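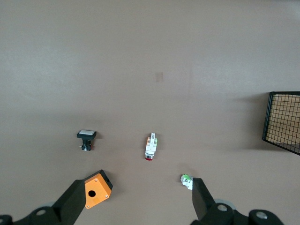 Smooth tabletop, mauve-beige, with a small, faint darker mark.

Section 4: Warping the Flillasier and weaving your first inch

By now the loom should be standing on its own and you should have stopped looking for the missing bolt. (It is in the bag with the Allen key. It is always in the bag with the Allen key.) If the heddle still rattles when you lift it, go back to Section 3 and tighten the side brackets. The loom will not settle in with use. It will get worse and then blame you.

What you need for this section

The loom, with the 50-dent heddle fitted
Two clamps and the warping peg
One ball of warp yarn. The starter kit comes with Lavalberg cotton in a color we call oatmeal and customers call beige
Threading hook
Scissors that cut
A strip of heavy paper, as wide as the loom, for winding on
Two hours, or one Sunday afternoon if there are children in the house

Fuzzy mohair makes a lovely scarf and a terrible first warp. Use it for something else until you have two or three projects behind you.

4.1 Direct warping

1. Clamp the loom to a table with the back beam facing out over the edge. Check that the pawl on the back beam is engaged.

2. Clamp the warping peg to a second table or a solid shelf. For the scarf in Section 7, the distance from back beam to peg is given in the pattern. Measure it with a tape. Kristóf Medve, who drew the first plans for this loom, used to measure it in footsteps, and we have his very short scarf in the workshop to remember him by. He is fine. He just isn't allowed to measure.

3. Set the heddle in the neutral slot. Put the ball of yarn on the floor behind the loom, in a bowl if you own a cat.

4. Tie the end of the yarn to the back apron rod with a double knot.

5. Find the first slot marked on your pattern card. Push the hook through it, catch a loop of yarn, pull it through, walk it to the peg and drop it over.

6. Walk back. Take the yarn around the apron rod and pull a loop through the next slot. The yarn should pass over the rod one time and under it the next.

7. Carry on until you reach the last marked slot. The scarf takes 41 loops. Keep the loops snug and even, but don't haul on them. A bent peg is not covered by the guarantee.

8. Cut the yarn and tie the end to the apron rod.

Note: If you skipped a slot, you will find out at around the point where fixing it is most annoying. Look along the heddle before you cut.

4.2 Winding on

1. Lift the loops off the peg and cut through the ends. Hold the whole bundle in one hand. Don't put it down to answer the door.

2. Turn the back beam handle with your other hand, feeding in the paper as you go so the layers of yarn don't sink into each other.

3. Stop every full turn and give the bundle a firm, even tug.

4. When 17 inches of warp are left hanging in front of the heddle, stop and check the pawl again.

CAUTION: Never release the pawl with the warp under tension and your fingers near the handle. The handle spins faster than you can swear.

4.3 Threading the holes

Each slot now holds two threads. Take one out and pass it through the hole to its right, using the hook. The other stays where it is. Work from one side to the other, in good light, without a podcast that requires you to follow a plot.

When you are done, raise the heddle and look through from the side. You should see two clean layers with a gap between them. A thread wandering about in the middle is in the wrong place. Pull it out and rethread it now.

4.4 Tying on

1. Take a small group of threads from the center, bring them over the front apron rod, split them around it and tie the first half of a surgeon's knot.

2. Do the same at each edge, then fill in between.

3. Pat the warp with a flat hand. Tighten the soft groups and finish all the knots with a bow. Bows, please. You will be undoing at least one.

4.5 The first inch

Weave six rows with scrap yarn and beat them in gently. They close the gaps left by the knots and will be taken out later, so use up something ugly. Then wind your shuttle with the Deák wool and begin.

Lay each row in at a slant before you beat it. If the edges start to pull in, make the slant steeper. Sihan Feng, who tests every pattern in this manual, recommends checking the width with a tape every few rows and keeping your opinion of the edges to yourself until the piece has been washed.

Spare hooks, pegs and pawl springs can be ordered from Pistura. The pawl spring is part number 700. Order two.

Continue to Section 5, Changing Colors.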